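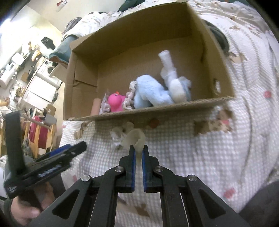 I've been to plenty of robot open days where you stand behind a rope and watch an arm stack blocks, so when Kanov announced theirs in Tratville I almost didn't bother. Glad I did! They had split it between the shop and a small apartment close by, and the apartment was where you could get your hands on the Zenness grippers, the hand-held ones they use to collect examples for their arms. You hold one in each hand, you do some ordinary chore with them, and a camera on the tool records the whole thing from the gripper's side. I got 23 minutes with a pair, which is longer than most stores will let you try a vacuum cleaner.

The chore was a box of odds and ends on a bed. Stuff comes out onto the bedspread, stuff goes back in. Sounds like something you'd give a toddler, and I went in feeling pretty sure of myself.

First impression, they feel solid. The fingers are black with blue pads on the insides, and the linkage has a nice smooth travel with none of the rattle I remember from the pair I tried in April at a school fair. The grip suits my hand fine (I have big hands - my sister came along and found it a stretch). After ten minutes my left wrist was complaining. The weight sits out front, ahead of your knuckles, and you notice it most when you reach down into a deep box and have to hold the thing there while you make up your mind.

Now the picking. Soft things are a joy. The blue fluffy toy came up on the first try every time, because you can grab it pretty much anywhere and it just folds into the pads. The pink rubber duck was harder than I expected. Come at it by the head and it squirts out sideways, so I learned to go low and squeeze slowly. The crumpled clear plastic was the worst of the lot. I kept closing on it and getting a corner, or getting it plus whatever was next to it, and there's no feel coming back through the handle to tell you which. You have to look. I'd love a softer pad at the very tip for that kind of thing, and I said so on the comment card.

The box itself gets in the way too. My knuckles hit the rim more than once, and when I leaned in, the whole box tipped toward me. You end up using one gripper to steady the cardboard and the other to dig, and once I got the hang of that I was having a really good time. It's a bit like eating with chopsticks in both hands.

What I liked best was that it was somebody's idea of a normal room. Bed, washing machine over by the counter, a printed bedspread with dachshunds on it. I asked why they didn't just use a table in the shop, and the answer was that a table is easy and a bedspread bunches up. Fair enough. It bunched up on me constantly!

They showed us the numbers on a laptop on the way out. They have 3,665 recordings so far, and 122 of those are box jobs like mine. I thought that sounded like a lot of boxes, but the woman at the laptop told me they want many more before they'll let an arm try it alone.

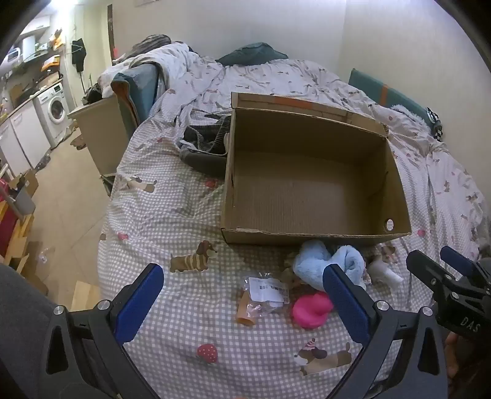
Ľubomír Halás thinks I'm being too easy on them. He did the same box after me and says the squeeze is too stiff for anyone doing this all day, that the springs ought to be adjustable, and that he'd take a lighter body over a stronger grip without thinking twice. He also found the left one a hair slower to open than the right, and I'll admit I didn't catch that, but I'm right-handed and was probably favoring that side anyway.

On price, a pair is listed at $433 on the sheet they handed out, camera mounts included, cameras extra. For a school or a club I think that's okay. For one person who's curious, it's a lot of money for picking up ducks, and I'd wait and see if they do the loaner plan they were talking about.

If you want to try a pair yourself, the next open day is June 27, 2018, same two places. Parking is easier on the Espinoza side. Sign up for the apartment as soon as you walk in, the slots were gone before lunch when I was there, and wear short sleeves - my cuffs kept snagging on the cardboard.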